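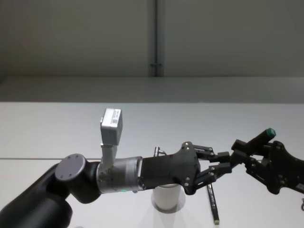 Planning and Buying Automation Equipment
Handout 6: The two-arm bench, and what the quote leaves out
Apr 27, 2022
Živko Tomić

Read this before the budgeting session. Bring the blank cost sheet from Handout 5 and something to write with.

1. Where we left off

Last time we worked through the Odgate case, a packing shop that bought one arm, liked it, and went back to its board for a second. The board said yes in one meeting. I asked you to find the page in the case file where someone explains what the second arm is for. Most of you came back with page four, which says the second arm will "add flexibility." I don't accept that as an answer and neither should a board. Flexibility is what a seller offers when you haven't told them what your job is.

This week we stay with two-arm setups, because they are where I see the most money go out the door with the least argument.

2. Passing a marker

Take the task most of these benches get shown with. One gripper holds a marker, the other comes up with its fingers open, and the marker is supposed to change hands. A pen and a cup are on the table for later. It makes a good demo. People lean in.

Now price it. To pass an object between two grippers you are paying for:

Two arms and two controllers
Two grippers, plus spare finger pads for both
A sensor or camera at the wrist, if the seller's method depends on one
A table stiff enough that one arm's motion doesn't shake the other
The time to calibrate each arm to the other, and to do it again whenever somebody bumps the table
A safety review that covers both arms moving in one shared space

A person does this with no setup. A single arm with a simple holder bolted to the bench can often do it as well: put the part down, pick it up again from the other side. The holder costs whatever your shop charges for an afternoon. Before you write "second arm" on the cost sheet, write "holder" above it and explain in one sentence why the holder fails. Sometimes you can. Long floppy parts, parts that can't be set down, parts that need two grips at once while something is screwed or cut. Those are fair reasons. "The demo used two" is not on the list.

3. The Vukier quote

You will find the full quote in the course folder. Vukier is offering a two-arm bench to Grekby, a small maker of office supplies that wants to load pens and markers into display cups. Grekby's current method is people at a table.

Things to notice as you read:

The arms are itemized. The grippers are "included." Ask which grippers. A parallel gripper that holds a fat marker nicely may do poorly on a thin pen lying flat, and Grekby sells both.

Finger pads are listed at 176 dollars a set. The quote says nothing about how long a set lasts. Vukier's salesman told Grekby "years." Get a number of cycles, in writing, on a part like yours.

Cables and connectors come under "misc." Things that flex all day wear out. I would want a spare set on the shelf before the first shift, and I would want to know who is allowed to fit it.

Integration is a single line of 3215 dollars. I have read that line many times and I still can't tell you what it buys. It might cover the work up to the first good pick. It might cover the work until the thing runs a shift without help. Those are very different amounts of work, and if the quote doesn't say which one, assume the cheaper one for them.

Training is "one day on site." For whom? Grekby has two shifts.

4. Reading a cycle rate

Vukier claims 275 parts an hour. Grekby's own trial, run in July on a rented bench with its own pens, gave 221. Both figures may be true. The seller's number usually comes from one part, placed the same way each time, under good light, with someone standing close by. The trial number has mixed parts in it and stops for drops.

The mistake I see in student budgets is to take the higher figure, subtract a little for luck, and carry on. Use the trial figure. If there was no trial, you don't have a figure, and your payback line should be left blank until you do. I would sooner mark a blank line than a made-up one.

Also ask what gets counted as a part. In the Vukier sheet a part is "one transfer." Grekby needs the pen in the cup. If each pen is passed from one arm to the other and then placed, how many transfers is that? Go back to the 275 and think about it again.

5. What a demo can and can't tell you

A demo tells you the seller's people can make the equipment do the job in the seller's room. Look at the room. Clean table, plain background, a few objects well apart. Then look at your floor. Grekby has daylight from one side, a shared bench, and bins that arrive in whatever order the truck was loaded.

When you go to a demo, bring your own parts, including the ugly ones. Hand them over yourself. Ask for the same job ten times in a row without anyone touching the keyboard, and write down each result. Ask to see a recovery after a drop. If the recovery is a person walking over and picking the thing up, put that person's wage on the cost sheet.

Still pictures are worth even less than demos. Two grippers close together with a marker between them tell you the arms can reach each other. You can't read a success rate off that.

6. The rival quote

Georgiev sent Grekby a much shorter offer: one arm, a tilted tray, a fixed holder, no wrist camera. It looks poor next to the Vukier brochure, and the Grekby plant manager said so. It has faults of its own. The tray has to be refilled by hand, and the offer is silent on what happens when the marker size changes. Don't wave it through just because it is plain. Put it through the same questions.

7. For next session

a. Fill in one cost sheet for each quote, covering three years. Include pads, cables, downtime, retraining, and the floor space.

b. Mark every number with its source: seller, trial, or your own guess. If more than half are the seller's, say so at the top of the sheet.

c. Write the one-sentence case for the second arm. If you can't, write the email to Grekby that says so. Keep it polite. They have already told their staff it's coming.

d. List two things you would ask Vukier to put in the contract. "Support" by itself will get no credit. Response time, who pays for travel, and what counts as working are all fair game.

Sheets go in the tray outside my office before class. Late ones I will read, but without comments.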